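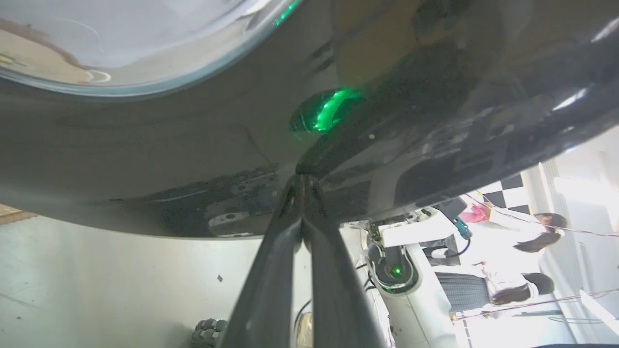
Bivside has been telling everyone for a year that it is the future home of live improvised music in this part of the state, so when the collective that runs the place held an open day in May I drove over to see how much of it was true. The building used to be a cold store, and it still feels like one. Four rooms, one stage, and a long corridor where the heating stops. The flyer promised "a working laboratory for new sound," and the word laboratory always puts me on guard. In my experience it means there will be cables and no tunes. I'm also wary of anything too well kept in a place where people are supposed to be playing, so I'll give them a point for the dark, glossy surface with scratches and scuff marks across its lower face. The brand new drum kit on the stage, with the shop tags still on the cymbal stands, lost them that point again.

The tour started at 2 and was meant to last 20 minutes. It took closer to an hour, most of it spent in the corridor hearing about funding. We were told that 2256 people came through the doors last season. I asked whether that meant tickets or visits and was told it was "engagement." Make of that what you like. The main room holds 14 rows of folding chairs, and I have never seen more than half of them filled.

The first set went to Trosteo, a trio of bass clarinet, Rhodes and drums. They describe themselves as "post-groove," but the first two numbers were plain funk with the backbeat removed, and I missed the backbeat. The third was better. The clarinet found a short figure low down, kept at it, and the drummer had the good sense to leave her alone for a while. Then the Rhodes player switched on a delay pedal and that was the end of it.

Dendo followed, six of them, with two laptops. The program notes ran longer than the set. They say they improvise everything from scratch, yet all six stopped dead on the same beat twice, so somebody had agreed to something beforehand. I don't mind that. Arrangements are a fine thing. I do mind being told there aren't any. The trumpet player was the best musician I heard all afternoon and was given perhaps three minutes with room around him.

Between the sets there was a demonstration of Ots, the house's own listening software. It follows a soloist and suggests chords to the rest of the band on a small screen. The saxophonist trying it out looked at the screen for the first chorus and closed her eyes for the second, and the second was much better. The man presenting it took this as proof that the system had "warmed up." Nobody in the room argued. I wrote it down.

Coffee was two dollars and decent. The sound in the main room is dry and clear from the middle rows and muddy at the back, where the bass collects under the balcony. If you go, sit forward. Parking is behind the building, and the side gate gets locked at 6 whether the band has finished or not.

I'll go back in the fall for Trosteo, provided the pedal stays home.

Posted in May by the jazz desk

Print this article | E-mail this article

Last updated: May, 6:20 p.m.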